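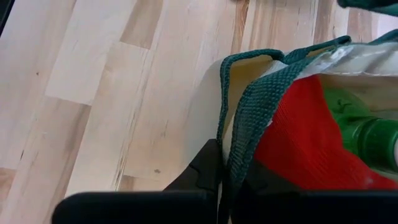
Selorm Acheampong objected, on reading our first draft, that a photographer who talks about an old picture is mostly talking about the last time they talked about it. We think the objection is largely right, and it affects how the interviews in this section should be read.

Figure 3. Open fabric bag with green edging on a light wooden tabletop.

4.2 What the return interviews can and cannot show

The Gashaw collection holds 1,897 negatives of families on the move, most of them filed with a one-line caption. For 300 of these the photographer later gave a recorded interview, often many years after the event. Earlier work on the collection (Thampi and Villca) treats the interviews as a fuller form of the caption. The caption says "mother and child, roadside" and the interview supplies the cold, the hunger and the name of the village.

We are less sure. In 37 cases we were able to set two interviews about the same negative side by side. The later one was usually longer, and it was usually more certain. Weather appeared that had not been mentioned before. A child described at first as "a girl, maybe six" became "the youngest daughter". None of this proves that the later account is false, as people do remember more when asked again by a patient listener. It does mean that added detail should not be counted as added evidence, and the earlier study counts it that way throughout.

The published photograph may itself be part of the trouble. Once a picture has been on a front page, the photographer has seen it far more often than they saw the place. Hiwot Degefa's notes from the Zenadel exhibition record one speaker looking back at the print each time he was asked about something outside it – and then answering about something inside it. We would not build a theory on one evening's notes, though the pattern is familiar from our own recordings.

A stronger test would use negatives that were never printed. Thampi and Villca reject this on the grounds that photographers have little to say about such pictures. That may be so, but short answers are still answers, and a thin account given once may be worth more than a rich one given at every anniversary. We return to the unprinted material in section 5, where the numbers are small and the claims are kept small to match.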